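Multell Kitchen Terms

README and data card, release 7

Summary

Multell Kitchen Terms is a bilingual word list covering the vocabulary of domestic kitchens in Hungarian and American English. It holds the names of furniture parts, appliances, fittings and small tools as they appear in appliance manuals, rental inventories and joinery quotes. The list is meant for translators and for people who maintain glossaries. It is not a general dictionary and carries no verbs except those that name an operation on a fitting (to hang, to level, to bleed).

The list was started by Ilona Hajdu as a spreadsheet for her own translation work. Irén Oláh converted it to the current file layout in release 3. Touran Sadeghi edits the English side.

Files

terms.tsv – one row per sense, tab separated, UTF-8, no byte order mark
sources.tsv – one row per source document
notes.txt – editor notes keyed by sense number
retired.tsv – senses removed from the main file, kept so that old references resolve

Line endings are LF. Some spreadsheet programs will turn the part-number column into dates on import. Set that column to text first.

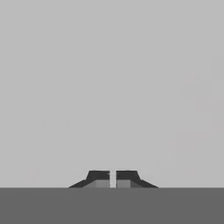
Fields in terms.tsv

id – integer, never reused
hu – Hungarian headword, singular, nominative
en – American English headword
en_alt – other accepted English forms, separated by a vertical bar
domain – one of the domain codes listed in this file
src – source id, or "ed" where the pair was supplied by an editor
status – draft, checked or disputed

An empty en_alt means no alternative has been recorded. It does not mean that none exists. Rows marked disputed have an entry in notes.txt giving both positions.

Sources

Release 7 draws on 119 documents. Of these, 94 are appliance manuals with parallel text, and the rest are rental inventories and joinery quotes supplied by Lengyel, a cabinet shop, with customer details removed before transfer. Manuals were aligned by paragraph and the terms pulled out by hand. Automatic extraction was tried in release 4 and dropped: it split compounds such as "páraelszívó" in the wrong place and produced more cleanup than it saved.

Domain codes

CAB – cabinets, doors, shelves, hinges, handles
APP – cooking and cooling appliances, including ranges and hoods
SUR – counters, backsplashes, edge trim
PLU – sinks, faucets, traps, supply lines
TOO – hand tools and utensils 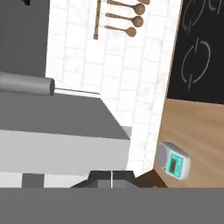
Known problems

1. "Range" and "stove" share one Hungarian headword in most sources. The file gives "range" as en and "stove" as en_alt where the appliance has an oven below. Older rows (id under 400) do not follow this rule consistently.

2. "Pult" is used in the quotes for both the counter surface and the whole base run. The two senses were split in release 6. Any project that linked to the old sense should check retired.tsv.

3. Handle names are thin. "Bar handle", "cup pull" and "knob" are covered; "edge pull" is draft only.

4. British forms were removed from the en field but still turn up in en_alt. "Worktop" and "hob" are kept there on purpose. "Tap" is an oversight and will be moved to notes.

5. PLU has 11 rows with no source id. Jhosep Llanos is tracing them.

Checking procedure

Each new pair is read by one editor for each language. A pair becomes "checked" when both accept it without changes. If either editor changes the headword, the pair goes back to draft and is read again in the next round. 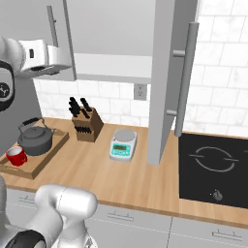
Disagreements that survive two rounds are marked disputed and left in the file. Users who need a clean list can filter on status = checked. Doing so removes most of TOO, which has had only one full round.

Sorting

Rows are sorted by id. For alphabetical order, use a Hungarian collation; a plain byte sort puts "állvány" after "zsanér" and scatters the digraphs.

Changes since release 6

Added the SUR domain; rows moved out of CAB keep their ids.
Merged duplicate rows for "kihúzható polc".
Corrected the gender note in sources.tsv, a leftover from the Cleneck template. Hungarian has none.
Hanne Hämäläinen's script for checking tab counts is now run before each release.

Reuse

The list may be copied and changed for any purpose, provided that the release number is stated. Corrections should quote the id, the current pair, the proposed pair and one place where the proposed form is used. The next release is planned for May.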